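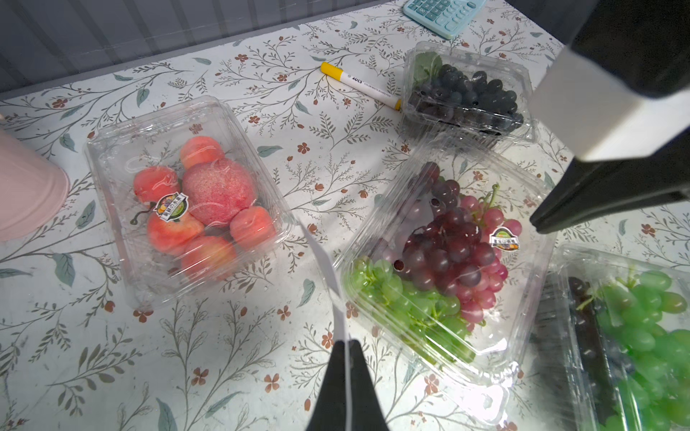
Fruit round, Monday. Table two.

LABEL EVERYTHING

Ten past four and Karabo Mabuza was still running from the bus. Bag open, one shoe undone, the permission slip somewhere in the bottom under a banana she'd forgotten since Thursday. She took the stairs at Lutthorpe High two at a time and came into the robotics room sideways.

"You're late," said Dom.

"Bus."

"We're on left. You and me. Khalaf's swapped it."

Swapped it. Of course he had. All term she'd driven the right arm. She knew the right arm. It had a bit of lag when you came down fast and she'd learnt to breathe out through it, sort of, the way you do with a stiff gate. Now Priya had the right, and Priya was already sitting down with her hair tied up and her sleeves pushed back like a surgeon.

"Why?" Karabo said.

Mr Khalaf didn't look up from the laptop. "Because in Skomonine they'll draw it out of a hat. You might get left. Might get right. I'd rather you cried about it here."

"I'm not crying."

"Good. Wash your hands anyway, you're not touching my grapes with bus on them."

So she washed her hands. Cold tap only, the hot one had been taped over since winter. Behind her she could hear them arguing about the order. Dom wanted the strawberries first while everyone was fresh. Priya wanted them last. Khalaf said the judges wouldn't care what either of them wanted.

The Ikero Cup, fruit round. Two arms, one table, real fruit, no dropping, no squashing, no help. Last year Lutthorpe got as far as the second heat and then the left gripper closed on a lid too hard and the whole thing shot across the table like a frisbee. There was a video. It had 493 views and Karabo was sure her brother was most of them. First prize was 2,000 dollars for the club. Khalaf had already spent it in his head, on motors. Dom had spent it on a couch.

She sat down. The left controller was set up for somebody with longer fingers.

"Whose is this?"

"Yours," said Khalaf. "Sixty seconds. Go when you like."

She didn't like. She went.

The arm came up off its base and there was that half a second, there always was, when it didn't feel connected to her at all. Then it did. She brought it out over the cloth. Mum's cloth, the flowery one, on loan till Sunday, and if there was grape on it there'd be trouble. Khalaf wanted it becuase the pattern was hard. Any idiot can find a strawberry on a white bench, he said. Find me one in a garden.

"Drifting," said Dom.

"I know."

"Left. Your left."

"It's my arm, Dom, I know where its left is."

Priya wasn't saying anything. Priya's side was smooth as. She'd gone in on the mixed grapes as though she'd been driving that arm all term, and Karabo could see her doing it out of the corner of her eye, and that was the problem, she was watching Priya's arm instead of her own. It was still her arm. She kept wanting to move it.

"Eyes," said Khalaf.

Eyes. Right. Strawberries. She came down over the lid and stopped. Just hung there. The cable gave a little wobble above the gripper and settled.

"What are you waiting for?"

"For it to stop."

"It has stopped."

"For me to, then." 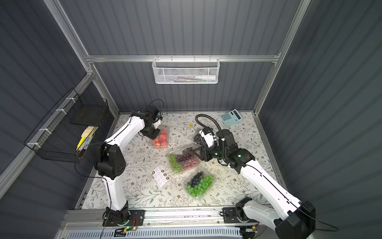 SECOND GO

The first one didn't count. Time ran out with her gripper still in the air and Priya's fingers on the grapes, and Khalaf wrote something in the book and turned the book over so they couldn't read it.

"Again?" said Karabo.

"Water first."

They drank from the bubbler in the corridor, all three in a row. It was already getting dark out over the oval. August, footy lights coming on, somebody's dad yelling. Priya wiped her chin.

"I don't want the right one," she said.

"What?"

"I asked for left. He said no. I'm scared of yours, it lags when you drop it quick."

Karabo looked at her. "You were perfect."

"I wasn't dropping it. I was creeping. I'd have been there till Christmas."

Dom said he hadn't noticed any lag, and they both told him he wouldn't, he'd only ever held the stopwatch.

"Breathe out," Karabo said. "When you come down. Breathe out the whole way and don't fix it. It catches up with you."

"That's it?"

"That's it. That's my whole thing. Took me since February."

Priya thought about this. Then, fair's fair: "The left one pulls. Not much. Aim a bit long of the box and let it come back to you. And undo the strap one hole, you look like you're wearing your nan's glove."

One hole. She hadn't even seen there were holes.

They went back in. Khalaf had moved things. He always moved things, he'd turn a box a few degrees while your back was turned and pretend to be reading emails. The marker was where it had been, she thought. The calculator too. The boxes she wasn't sure about.

"Whose cloth is this?" he said. "It's nice."

"Mum's. You've asked me that."

"Sixty seconds. Lids only. Touch, hold, let go, get out. I don't want heroes."

Karabo undid the strap and did it up again. Better. Stupidly better. On the other side Priya blew all the air out of her cheeks and Dom put his thumb on the watch.

"Strawberries first," said Dom.

"Last," said Priya.

"Together," said Karabo, and nobody had said you couldn't.

Khalaf opened his mouth. Shut it. Looked at the book.

"Is that in the rules?" Dom asked.

"It's 130 pages, Dom, I've read the first ten and the bit on insurance." He flicked through it anyway, licking his thumb, page after page. Outside the siren went for the end of the quarter. "Doesn't say no. Hang on. No. Doesn't say no."

"So can we?"

"Your mum need this back tonite or Sunday?"

"Sunday."

"Then yes. Go."

She aimed long. Let it come back to her. Across the table she heard Priya start to breathe out.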